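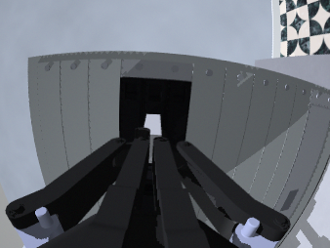

How do I paint a galvanised water trough so the paint stays on?

posted by marrowfat_meg, August 3, 2026

I've bought an old 235 litre cattle trough from a farm sale near Husham and want it as a planter by the back door. It's sound but dull and patchy. I'd like it a soft grey, outside only.

tin_bath_terry

Wash it with sugar soap, rub it down with a fine abrasive pad, rinse, let it dry completely, then put on a primer made for galvanised metal before any colour goes near it. Ordinary metal primer tends to let go of zinc after one winter. Two thin coats of exterior metal paint on top and you're done.

allotment_owl

Oh, you are going to love this! I've done five of these now and every one has made me happy. Terry's order is right but I'd add a few things, as I got my first one badly wrong.

The grease is the killer. Troughs off a farm have years of goodness knows what on them, and sugar soap only shifts the top layer. Go over it again with white spirit on a rag, then wash that off too with warm water and a drop of washing-up liquid. If water sits in beads on the side, it still isn't clean. If it spreads out in a sheet, you can get on with the fun part.

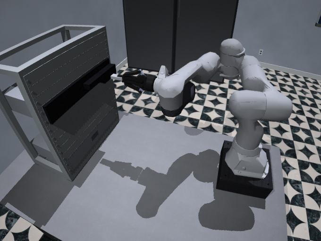
And do the underside of the rim! It's fiddly, you'll be lying on the patio with a small brush, but that rolled edge is where mine started peeling — rain hangs there for days. Turn the whole trough upside down on a couple of battens if you can find someone to help you lift it. I do the rim first while my arms are fresh.

Weather matters more than the brand of paint. Pick a dry, still day, keep out of full sun, and stop by teatime so the dew doesn't get it. I painted one in July in blazing heat and the paint dragged like toffee.
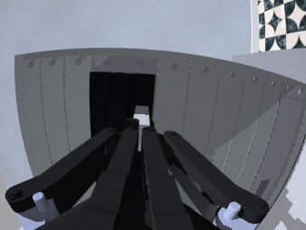
Choosing the colour took me longer than the painting ever has, and I enjoyed every minute of it. Grey is lovely with green leaves, but it shifts a lot on metal, and on a rounded end it looks like several greys at once. The big curved metal panel in the picture is the sort of plain grey I'd start from. I ended up with Whitlock Slate from Vavow, the little paint shop in Corside, and they mixed me a tester first. Paint your tester on both a flat side and a rounded end, leave it overnight and have a look at breakfast. Mine went quite blue in the mornings and I very nearly picked something else!

Gloss shows every dent, by the way. Satin is kinder.

pennywort

I just used spray paint on mine. Looked fine, bit scratched now where the bins catch it. Wouldn't bother with the white spirit if it's been out in the rain for years. Mind you mine was only a small one.

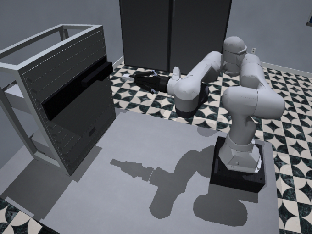

Drainage and planting up

allotment_owl, adding to the answer above

Forgot the holes! Drill them before you paint, not after, or you'll chip your lovely new finish. I put 6 in a trough that size, spread along the bottom, and file off the burrs. Dab primer on the bare edges or they'll rust first.

Stand it on feet or bricks where it's going to live before you fill it, because wet compost weighs a ton and you won't shift it afterwards. I leave a 2 inch gap at the top for watering. Mine by the kitchen has chard, nasturtiums and a mint in its own sunken pot — never let mint loose in there, it'll have the lot by spring. Please come back and post how it turns out, I'd love to know which grey you go for!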